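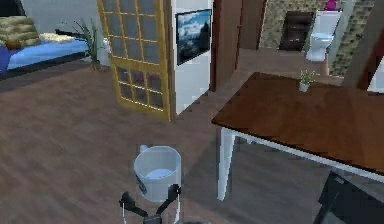 Jerker and your job: the questions I keep getting asked

Last updated 7/13/19

I look after the Jerker project for the housekeeping side at Wuvwood, and before that I did eleven-till-sevens with a trolley like most of you. I've pulled together what people ask me in the staff room, on the stairs and once through a toilet door. If yours isn't on the list, my pigeonhole is the one with the broken flap.

What is Jerker, in plain words?

It's a robot arm with a two-fingered gripper, plus the software that tells it what to do. The plan is for it to help with pick-up: the first lap of a flat after guests leave, when you're collecting mugs, plates and bits of rubbish before the proper clean starts. It won't be making beds or doing bathrooms, and I haven't heard anyone suggest it should.

Is it working in the flats already?

No. Everything so far is on the computer. The software people have a set of 88 made-up homes, with beds and plants and pictures on the walls, and Jerker practises in those. The first real flats will be at Trutholm in August, and only the ones on the ground floor.

Why is it always mugs?

Because I asked for mugs! When we sat down and wrote out what eats up the first ten minutes in a flat, mugs won by a mile (bedside, windowsill, side of the bath, you know the spots). They're a decent thing to learn on as well. There's a handle sticking out one side, they roll if you catch them wrong, and you have to decide whether you're going for the rim or the body. You and I do that without thinking. Jerker has to be taught.

What does the Asante group do all day?

Asante is our name for the housekeepers who spend two mornings a week on the practice sessions. You sit at a screen and watch runs, or steer the gripper yourself with a hand controller, and you mark anything that looks daft. It's a bit like showing a new starter round, except the new starter never asks where the kettle is. You don't need to be good with computers. I'm dreadful with them and I got the hang of it in a morning, swearing included.

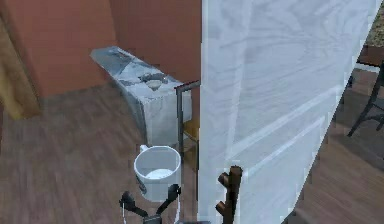
One thing the group keeps coming back to is stuff on the floor. Software people seem to think of mugs as living on tables, and anybody who has turned over a flat on a Sunday knows better. So a good share of the runs now start with the mug down on the floorboards and furniture in awkward places, and the person at the screen says which way they'd come at it. I love those sessions, we get some proper arguments going.

Am I going to lose my job?

I know it's the one you scrolled down for. There are 43 of us in housekeeping. Wuvwood has put in writing that no contract ends and no hours get cut because of Jerker before the Trutholm trial has been looked at properly, and the letter is pinned up by the lockers. After that, I can't promise, and I'd rather say so than fob you off. What I'm pushing for is that any time saved goes back into the flats, so we stop running from one to the next with the hoover still warm.

Will it be checking how fast I am?

No. It has a camera, so it's a fair thing to worry about. The camera is there so it can find cups. Your name isn't attached to a flat while Jerker is in it, and supervisors don't get to see the footage. If you ever hear different, come and tell me and I'll make a fuss.

Do I get paid for Asante mornings?

Yes, at your normal rate plus the training supplement, and travel if you're coming over from another site. It goes on the green timesheet. Please don't put it on the white one, payroll send them back to me and then I have to find you.

What if it drops something?

Same as when we drop something. Sweep it up, note it on the flat sheet, carry on. You won't be charged for anything Jerker breaks. If there's broken china about, press the red stop button on the base first and wait for the arm to go still before you put your hands anywhere near it.

Can I say no?

You can. Nobody has to join Asante, and if you'd prefer not to share a flat with the robot in August, let me know and I'll put you on the upper floors. You don't have to give me a reason. A few people have asked already and that was the end of it.

How do I join?

There are 21 places and a few are still going. Put your name on the sheet by the linen store or catch me at handover. Early shift people get first pick of the Tuesday slot, as it's a pain for you to get in at any other time. Bring your glasses if you wear them, the screen is smaller than you'd think.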